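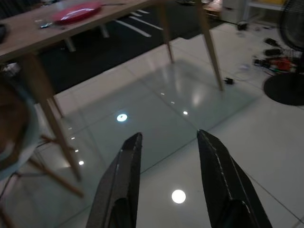
The white tile, with the gray lines running off on the diagonal.

My aunt left me her kitchen floor. I mean, she left me the house, but the way the lawyer read it out, the floor got its own paragraph. "The tile is to be kept," it said, and then something about the gutters.

I'd hated that floor since I was a kid. It's white, it's shiny, and it shows every crumb you ever dropped. Aunt Sobia (Sobia Talpur, if you bought fabric in our town you knew her) used to make us take our shoes off at the back step, and then our socks too, if she didn't like the look of them. My cousin once slid from the stove to the pantry on a dish towel and got sent home before dessert.

So I moved in that May with two suitcases and a big plan to rip it all up. I had a brochure from Stiva for cork flooring. I had a pry bar! I'd watched maybe 11 videos of cheerful men tapping on things.

The first night I couldn't sleep, the house makes this ticking noise when it cools off, and I came down at 2 in the morning for a glass of water. And I heard the floor. I don't know how else to put it. I walked across barefoot and one of the tiles, over by the sink, gave back a different sound from the rest. Lower. Like knocking on a door when there's a room behind it.

I stood there and stepped on it again. Then on the one next to it, which was just a regular tile, thank you very much, and then back.

Well, I had the pry bar. I sat down on the floor in my pajamas and looked at that tile for a good long while. I thought about money, obviously. She'd sold fabric for 40 years and never once took a vacation. I thought about letters from a man called Agbenyega, who came up every Thanksgiving when she'd had her one glass of wine, and who she would never say another word about. I thought about mice.

Then I put the kettle on and called my mother, because she gets up at crazy hours and wouldn't mind.

"Did you find the low one?" she said, before I'd even gotten to it.

I asked her what was under there.

"Nothing's under there. The man didn't put enough cement down. Your grandmother wanted it fixed and Sobia wouldn't let him. She was 30, she'd just bought that house by herself, and she'd walk in at night with the lights off and step on it, and then she knew where the sink was."

I said that was the dumbest thing I'd ever heard.

"Turn the light off," my mother said.

I did. I put the phone down on the counter with her still on it, and I went out into the hall and came back in, in the pitch dark, with my hands out in front of me like a movie monster. Cold tile, cold tile, cold tile. Then the low one, and I reached out and there was the faucet.

I could hear my mother's tiny voice asking if I'd hit my head.

The Stiva people let me return the cork samples, but they kept the deposit.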